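# Roltisska Open Carton, short and wide, pack of 16

Three stars. It's a box.

I should explain how a person ends up with opinions about a box. Our snack shelf had reached the stage where opening the cabinet meant catching something, and it was usually chips. I'd already been through a Piro wire basket (corners that poke holes in bags) and a Sivum fabric bin, which slouches like a teenager the minute you put anything in it. Cardboard was the next rung down the ladder, and I took it cheerfully.

The Roltisska comes flat with a sheet of instructions, most of which concern which way is up. Folding one took me 2 minutes. The flaps can be tucked inside or cut off, and I'd cut them, or they spring back up at night and you find them in the morning looking smug.

The width is the good part. Chip bags are mostly air and hate being stacked, but they'll stand upright next to each other in a low box without much argument, and you can read the fronts from above. Grab one by the top seam and it lifts out without dragging its neighbor along.
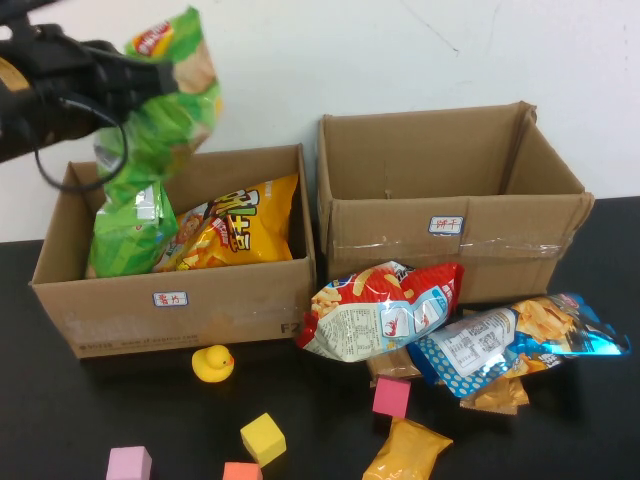 I also bought the tall version, on the theory that more box is better box. It's a fine box for wrapping paper. For chips it's a well. You drop a bag in, it sinks to the bottom, and getting it back means going in up to the elbow and coming out with crumbs. Mine now lives in the garage with an umbrella in it.

Complaints, then. The bottom seam needs tape, whatever the sheet says. The cardboard picks up grease and keeps it forever. Marker on bare cardboard looks like a ransom note, so put a sticky label on the front if guests will see it. And the pack of 16 is a lot of boxes - I have used five and am starting to look at my socks with intent.

A Tuncer plastic tub would outlast all of them and wipe clean too. It would also cost more than the chips, and I have some pride.

**Pros:** low sides, sensible width, weighs nothing

**Cons:** bottom seam, grease, the tall one

**Would I buy it again?** I won't need to until the socks are done.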